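Questions We Get About the Hanel Hand and Body Cream

Do you ship outside the United States?

We do, to Canada and most of Europe, and we're always happy to hear from somebody new. Orders go out every Wednesday from our little packing room, so if you order on a Thursday there will be a bit of a wait, and we thank you for putting up with it. Prices on the site are in US dollars and may change between the time you put a jar in your cart and the time you check out, although it doesn't happen often.

Is the cream scented?

The original has a light oat smell that most people stop noticing after a minute or two. The unscented one has nothing added at all, and it's the one Meenakshi Bhardwaj, our founder, keeps by her own kitchen sink. If perfumes bother you, start there!

How much should I use?

Less than you'd think. A dab the size of a pea does both hands, and a teaspoon or so will cover your legs after a shower. The cream is thick when it comes out of the jar (thicker still in December, if your bathroom is chilly) and loosens up as you rub it between your palms.
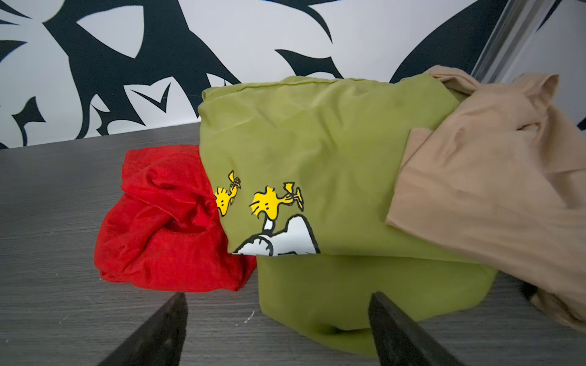
Will it leave marks on my clothes?

We hear this one a lot, mostly from people who put the cream on and then run straight out the door. It does have shea butter in it, and any rich cream can leave a faint greasy spot on cloth while it's still sinking in, so give it five minutes or so before you get dressed. Plain cotton is usually forgiving. If you do find a spot, whether it's on something red or on a green shirt, work in a drop of dish soap, leave it a little while and wash as the label says. Please try the soap on an inside seam first, especially with strong colors, and keep the piece out of the dryer until you're sure the spot is gone.

Can I use it on my face?

You can, though we made it with hands, elbows and feet in mind, and it may feel heavy on oily skin. Try a small patch along the jaw for a couple of days and see how you get on. If your skin is broken or very sore, do check with your doctor before using this or any other cream.

What size are the jars?

The regular jar costs $19, and the refill pouch holds 445 ml, enough to fill your jar several times over. Rinse the jar with warm water and let it dry all the way through before you refill it.

What if I don't like it?

Write to Aino Kauppinen at our help desk, even if the jar is half empty, and she'll sort out a refund or swap it for the other version. Please include your order number, and tell us what you didn't care for if you have a moment. She reads every note and passes them along to Meenakshi.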